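**Thread: the method we've been poking at all winter finally has a result I want to talk about** 🧵

1/ Short version: we stopped training our two-arm policy on whole demonstrations and started training it on the moments where a person had to step in. Same robot, same tasks, far less data. It got better! I have been bouncing off the walls since Thodoris sent me the plot.
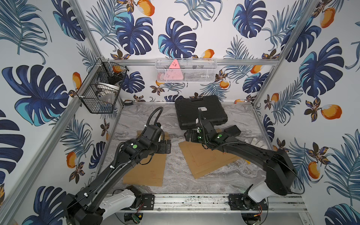
2/ Some background for people who don't live in this stuff. Our lab teaches robots by teleoperation. A person drives both arms through a task, we record everything, and a network learns to copy it. The usual way to make it better is to record more. And more. And then your wrists hurt.

3/ The trouble with copying is drift. The arm ends up a little left of where any demo ever went, the policy has never seen that spot, so it guesses, and the guess pushes it further left. Everyone in the field knows this one. There's a whole shelf of papers on it, and we're standing on that shelf.

4/ The known fix is to let the policy run, have a human watch, and grab control when things go bad. Then you train on the corrections. Lovely idea. We tried it two years ago with the old Nokon code and it sort of worked and sort of didn't, and we shrugged and moved on (this bugged me the entire time).

5/ What changed is a small question from Zoi Tsolakis in a group meeting: "When exactly do you think the mistake started?" We'd been labeling the correction from the instant the operator grabbed the controls. But by then the arm has been wrong for a while! The human is reacting to something that already went off the rails.

6/ So she wrote a little rewinder. When the operator takes over, it steps backward through the recording and looks for the point where the policy's own predictions began to disagree with each other. Everything from that point up to the takeover gets marked "don't learn this." Everything after gets extra weight.

7/ That's the whole method. I keep waiting for someone to tell me there's more to it. We call it Givitz in the repo because Kosmas named the branch and now it's in every config file and it's too late.

8/ OK, the tasks. We picked three on purpose, all needing both arms:

- open a hard case and hold the lid while the other arm takes something out
- pick up a flat sheet of cardboard and flip it
- move a work glove into a hanging basket

9/ Cardboard is my favorite and also my enemy. A flat sheet on a flat surface gives a gripper nothing to hold. The people driving the arms all found the same trick: press down with one arm, slide the sheet out past the other one until an edge lifts a little, then pinch. Watching a policy find that edge by itself for the first time... I yelled. In a shared office.

10/ Gloves are awful in a different way. They never land in the same shape twice, so "grab it here" means nothing. The policy has to decide what counts as a good place to pinch every single time.

11/ Now numbers! For each task we ran 30 trials with the baseline (plain copying, all the demos we had) and 30 with the rewinder version. Same start layouts for both, drawn from a list that Apostolos made before anyone had seen a result. He guarded that list like a dragon.

12/ The rewinder version trained on 40 percent of the data the baseline got. I want to repeat that because I read past it the first time. It saw less than half.

13/ It came out ahead on the case and on the cardboard. The cardboard gap was the big one: the baseline would press, slide, miss the edge, and then press harder in the same spot forever. The new one backs off and tries again from a different angle. You can see it reconsider (I know, I know, it doesn't "reconsider," let me have this).

14/ On the glove it was a tie. Plain tie. We don't have a great story for that yet. Grigoris thinks the operators disagree so much about how to pick up a glove that the corrections cancel out. I think our gripper fingers are too stiff and we're asking the wrong part of the system to improve. We have a coffee riding on it.

15/ Things I'd want to know if I were reading this from another lab:

The disagreement signal comes from a small ensemble, 3 heads on a shared trunk. We tried a single network with dropout and the rewind point jumped all over the place. Use the ensemble.

16/ The rewind has a cap. Without one, it sometimes decided the mistake began at the very start of the episode and threw out the entire run. That is a very funny bug when it's someone else's and a very long evening when it's yours.

17/ Also: the operator matters. Thodoris takes over early, the second anything looks odd. Kosmas (his cousin, no comment) waits until the arm is deeply, deeply confused. With the old labeling, a policy trained on Kosmas's takeovers was clearly worse. With the rewinder, the two came out nearly the same. For me that's the best result in the whole project and it's sitting in an appendix.

18/ Why do I care so much about that one? Every lab has an early grabber and a late grabber. If your method only works with one kind of person in the chair, you have a method plus a hiring requirement.

19/ Stuff that didn't work, in case it saves you a week:

- asking operators to mark the mistake themselves with a foot pedal (they forget, or they stomp it constantly)
- using force spikes as the rewind signal (great on the case latch, useless on cardboard)
- letting the policy ask for help by itself. It asked for help 34 times in one session. It was fine!! It just wanted company.

20/ The pedal one hurts, because I built the pedal. It's a nice pedal. It's holding a door open now.

21/ Limits, so I'm not that person. One robot setup, one room, one set of backdrops. Four operators, all of us people who knew what the study was about. The start layouts were varied but they were all still *our* layouts. I'd love to see it break somewhere else, and I'd love even more to hear how.

22/ We haven't tested it on anything long, either. All three tasks are over fairly quickly. If a mistake in step one only shows up in step six, the rewinder has a lot of tape to go through, and the cap I bragged about in post 16 gets in the way. Zoi has a sketch for this with two passes, coarse and then fine. I've seen the whiteboard and understood maybe half of it.

23/ A few replies came in while I was typing, so let me fold them in.

Someone asked if you could run the rewinder on old recordings. Yes, as long as you kept the takeover flags. We ran it over our Nokon-era data and it pulled useful corrections out of runs we had written off. Please save your flags!

24/ Someone else asked whether marking the bad stretch "don't learn this" is any better than simply deleting it. We do still feed those frames to the part of the network that learns what the world looks like. They only get left out of the part that picks actions. Deleting them completely made the cardboard task worse, and I suspect it's because those are the only frames where a sheet is sitting in a weird spot.

25/ And yes, code is coming. Apostolos is cleaning out the paths that point to his home folder. The layouts list goes up with it, along with every trial, the failed ones included. Aiming for December, and I've been told I'm not allowed to promise an earlier date again.

26/ Big thanks to Zoi for the question that started it, to Grigoris Makris for running trials late into the evening with a bag of pretzels, and to the Giannakopoulos group down the hall for reading a draft that had two Figure 4s.

27/ Next up is softer fingers on the glove task. If the tie breaks, Grigoris owes me that coffee. If you've done takeover training with cloth or gloves or anything floppy, my replies are open and I will read every word.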